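Speaker notes, "The shelf and the people next to it"
Thongchai Suwannarat
Kelside, 1 June 2018

Opening (stay away from the lectern, slides off)

Good morning. Thank the hosts. Say that I will speak slowly and that questions are welcome in the middle, not only at the end.

I work at Kurnska. We run the returns room for Mulligan, which sells used books and small household things through the mail. When the returns come in, somebody must look at each item, decide what it is, decide if it can be sold again, and put it on the right shelf. For many years people did all of it by hand. Now a robot arm does a part of it. My talk is about the people in that room and how their day is different from before.

I am not an engineer. I am responsible for the shifts and the training. If you want to hear about motors, please find my colleagues from Asumon in the coffee break.

Slide 1. The work before the arm

Keep this short. The old room had 4 people in each shift. Each person took a crate and emptied it to the end. You saw a book, a tap, a toy and a lamp in the same hour. It was tiring for the back, but people liked that the items changed. Remember to say this part clearly. When we planned the project, we measured the crates and the minutes. We did not write down what people liked, and later we were surprised by the complaints.

Slide 2. What was promised

Asumon promised us less bending and fewer items on the wrong shelf. Both promises are fair and I have nothing bad to say about them. But the plan had one sentence about the staff: "operators will be released for other tasks." Read the sentence aloud, then wait. Ask the room: which other tasks? In our plan the list was empty until September.

Slide 3. Low shelves and thin books

Leave the picture on the screen while I talk. The low shelf is the place where our backs suffered the most, so we asked for the arm to work there first. It is also a difficult place. Books lie flat, one partly over another, and the fingers must come between two boards. Some of the titles here are in Chinese, and two people in my team can read them. Before, this was only a nice thing to know about a colleague. Now it is in their job description, because the arm stops and asks when it has no match for a cover. They receive a higher pay grade for it. We needed 3 meetings to agree on this, and I think one would have been enough.

Point to the chips in the white paint. Small damage like this was never reported in the old days. Today the people who watch the arm write such marks in the log, so that everybody knows which ones are old.
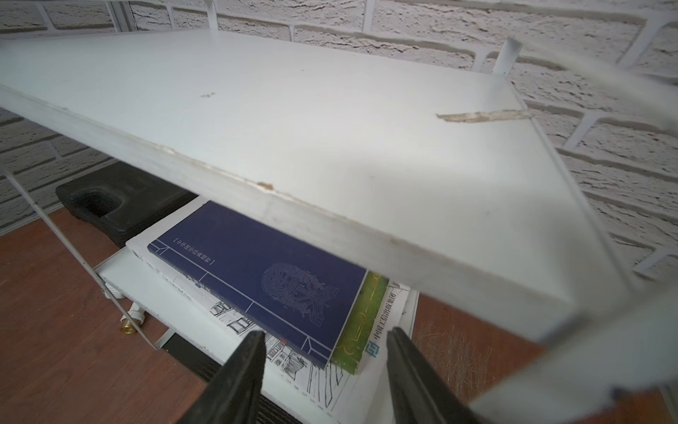
Slide 4. The first weeks

In the trial the arm was given 1189 items. It finished 954 of them without help. For the others a person came and decided. The managers looked at the first number and the second number. The team looked at the difference, as this was now their work: only the difficult items, one after the other, all day. The easy book that gave you a small rest was gone.

Tell the story of the buzzer. The arm called for help with a loud sound, and people started to run to it. They told me they felt like waiters. We changed the sound to a small lamp and we said in writing that the arm can wait. It is a machine, it does not get angry. After this change the mood in the room became better, more than after any training course.

(If there is time: the discussion about chairs. If not, skip.)

Slide 5. Who may stop it

At the start only the shift leader was allowed to stop the arm. This was my decision and it was wrong. A person who stands next to a moving machine and may not stop it will stand a little farther away each day. Now everybody in the room may stop it, also the new ones in their first hour, and they do not have to give a reason. I count no stops for the personal file. Say this twice.

Slide 6. Small parts

Some items are still discussed every week. A tap is a good example. It has plastic in one place and metal thread in another, it does not lie straight, and it can roll under something. A person turns it once in the hand and sees if the thread is good. The arm can lift it, but it does not know if the thread is good. So we have a rule that taps and fittings are checked by hand, before or after the arm has moved them.

The rule came from the team, and Kurnska accepted it without a change. It costs us time. I defend it at every budget meeting.

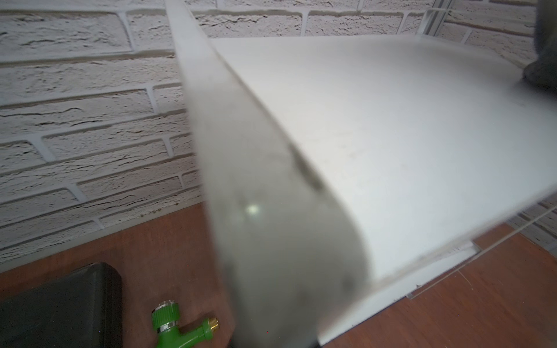 Green tap with a brass thread, next to a dark case. The pale shape across the middle is a finger of the gripper.

Slide 7. What I would do again, and what I would not

Again: start with the task that hurts the body. Pay for knowledge that the machine makes necessary. Let people mix their day — one hour at the arm, then one hour at the crates — even if the planning software does not like it.

Not again: begin without a list of the other tasks. We wrote ours too late. It now has repair, packing, and answering letters from customers, and people choose from it every month.

Close

Thank Mulligan for the permission to show our numbers. Give the address for the shift plan template and leave it on the screen during the questions. If somebody asks about job losses, answer directly: no one was dismissed, one person left by her own wish, and her place was filled.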